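The Long Life of the Biscuit Tin Drawer
Why so many of us keep a place for things that might come in useful, and what a village in the hills does with theirs 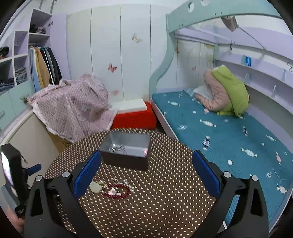
A drawer in every house

My grandmother's was the second one down, to the left of the cooker, and it never quite shut. It held string, candle ends, fuse wire, a key to a shed that had been pulled down before I was born, and a great many pieces of foil that she had smoothed flat with the back of a spoon and folded into squares. If you wanted a rubber band you had to put your whole arm in. I loved that drawer more than any toy box, and when her house was finally cleared I asked for the contents and let my cousins have the clock.

I have been thinking about it a good deal this spring, as I had to empty my own (the kitchen was being painted, and the painter was firm about it). Out came takeaway menus, birthday candles, a bicycle bell, and 19 keys, of which I could put a name to seven. I did what I suspect most people do. I looked at it all for a while, made a pot of tea, and put it back in again.

The swap at Verkdale

It was a neighbour who told me I ought to go up to Verkdale. The village has a hall, a chapel, one shop called Cendon that sells paraffin and very good cheese, and every year on 24th April it holds what everybody there calls the Turning Out. You bring whatever has gathered in your drawers, you lay it on a table, and you may take home anything you like from anybody else's. No money changes hands, apart from the 10 pence for a cup of tea, a price that hasn't moved in all the years it has been going.

I went along expecting a sort of jumble sale and it was much quieter than that, and slower. People stood and turned things over in their hands. A man in a waxed jacket spent the best part of the morning going through jars of screws, looking for one with a left-hand thread to mend a mangle. He found two, and was so pleased that he bought a round of tea for our whole end of the room!

Mending, mostly

What goes home again is nearly always meant for a repair. Buttons are the great favourite, and after them hinges, lamp fittings and odd lengths of elastic. One family keeps a ledger of the things they have mended with Turning Out finds, and they let me read it over a slice of parkin. There were 206 entries, the latest being a new foot for an Amano sewing machine, and one from a wet August that said only "gate, again".

I did ask whether it made anyone's drawers emptier. The woman pouring the tea laughed and said hers were fuller than when she started, and that her dog, Broker, now had his own.

Coming home

I took up a carrier bag of bits and came back with a brass hook, a ball of green twine and a tin lid that fits nothing I own. The hook is up behind the back door, holding my gardening coat. The lid has gone in the drawer with the keys, and I have to lean on it a little to get it shut.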